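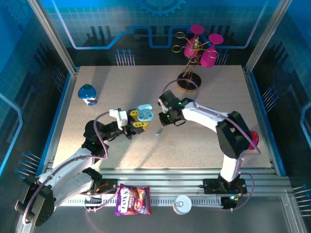
Figure 2. Left arm holding a light blue earbud case with the lid slightly open; right arm opposite.

3.2 Sampling and storage of pelleted layer feed

Pelleted layer feed was obtained from the Tukville mill in bags of a single production lot. The bags were stacked on slatted pallets in an unheated barn at Gimora, with the long side of each stack parallel to the north wall. Half of the stacks were covered with woven polypropylene sheet and half were left open. Access to the barn was limited to the daily reading of temperature and relative humidity, taken at pallet height and again at the top of the stack.

Samples were drawn with a slotted grain probe inserted diagonally from one upper corner of the bag. Each draw was split on a riffle divider. One portion was sealed for moisture analysis and the other was kept for the durability test. Probe holes were taped and the bag was returned to its original position in the stack. Bags that had been probed were not sampled again. The storage period began in July, when the difference between day and night temperatures inside the barn was at its greatest – a condition known to favor movement of moisture toward the outer layers of a stack.

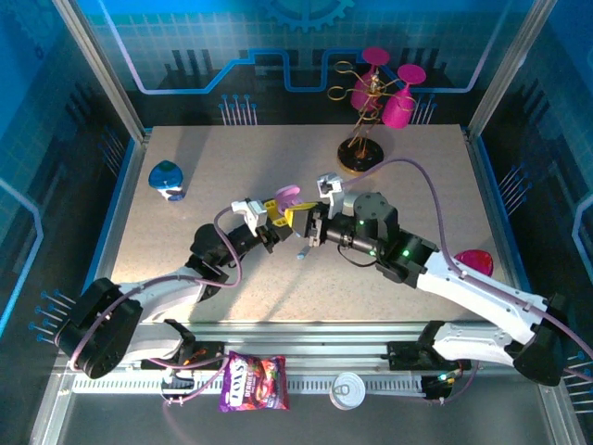 Fines were separated from whole pellets before the durability test by hand sieving. Round-hole sieves retained broken pellets lying flat but passed those that stood on end, so that repeated sievings of the same portion gave different results. A deck with rectangular openings was therefore used for all portions in the main trial. The openings were cut in straight-sided form, comparable in outline to those in the yellow finger pad of the left gripper, and were set with the long side across the direction of travel. Material passing the deck was weighed as fines and added to the record for that bag. Portions with visible caking were noted and tested separately.

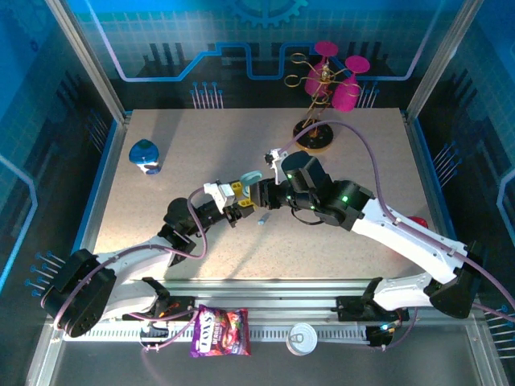 Vol. 14, No. 2 – p. 48

Durability was measured in a Nikolaidis tumbling box. The box was emptied and brushed between runs, and the order of portions was drawn at random within each day. Moisture was determined by oven drying, with the dishes cooled in a desiccator before weighing. In all, more than 300 portions were processed. Duplicate values that differed by more than the limit set in Section 3.1 were discarded and the test was repeated on reserve material.

The covered and open stacks were compared by analysis of variance, with position in the stack as a second factor. Pallet was treated as a random effect. Readings from the Diken humidity sensors were averaged by day and entered as a covariate. One sensor at the top of an open stack drifted during the second week of storage – its readings were left out of the daily average from that point on. Results for moisture are given in Section 4.1 and those for pellet durability in Section 4.2.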